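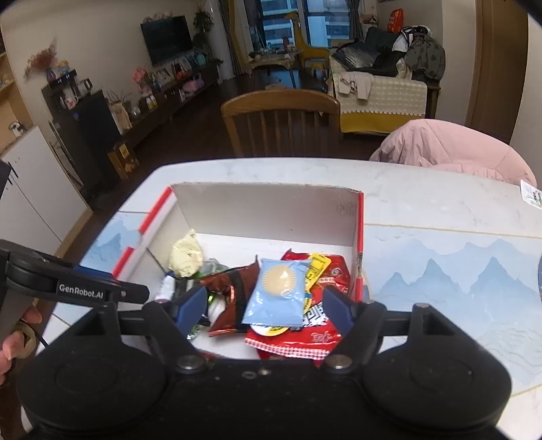 Food & Home

Home Features Recipes Columns Subscribe

The joy of the snack box

6 minute read

Every house I've ever loved has had one. A tin, a drawer, the bottom shelf of a cupboard that children can reach and adults pretend to have forgotten — somewhere the small treats go. At Ximena Becerra's it is a cardboard box with bright red edges and no lid, and it lives on the dining table, where everybody can get at it.

I went round on a wet afternoon expecting a cup of tea and a quick chat. I stayed until it was dark, because once you start going through a box like this you really can't stop! There's a light blue packet with a pale yellow sunburst on it that I'd happily frame. There's a big red bag with a checkered band, the sort of cheerful, noisy packaging that makes you hungry before you've read a word.

Ximena started collecting snacks in August, when her sister came back from a long trip with half a suitcase of biscuits from Lamulness. Friends heard about it and began bringing things too. One posts her sweets from Drostum, and a neighbour swears by Işık, the little grocer's by the station where you can fill a bag for next to nothing (and I have now been twice). Her rule is that anything goes in as long as it's wrapped and small enough to share.

Every so often the whole lot comes out on to the table, and this is the bit I liked best. Out of the box, everything looks different. You find the green foil bar you'd been saving, and the cream wrapper with its tiny green pattern, and some little sweet that had slid right to the bottom. Old favourites go back in first, flat packets along the sides, big bags last so they don't crush anything underneath.

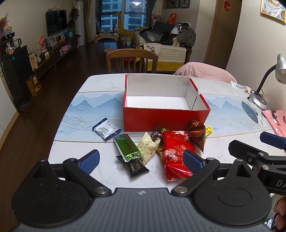 Everything out: the red box on the mountain-print runner, its snacks on the table in front.

The table deserves a mention as well. Ximena lays a long runner down the middle, pale blue mountains on white, and against that all the reds and browns and yellows look wonderful. She bought it from Plitora years ago for a birthday lunch and it never went back in the drawer. With the desk lamp on it in the evenings, she says, people drift over and sit down without being asked.

We talked about sharing, and about how hard it is to choose when there's too much on offer. Her way round that is simple: two each, then the box moves along. Her nephew always goes for chocolate. I went for something I couldn't name, loved it, and was sent home with another in my coat pocket.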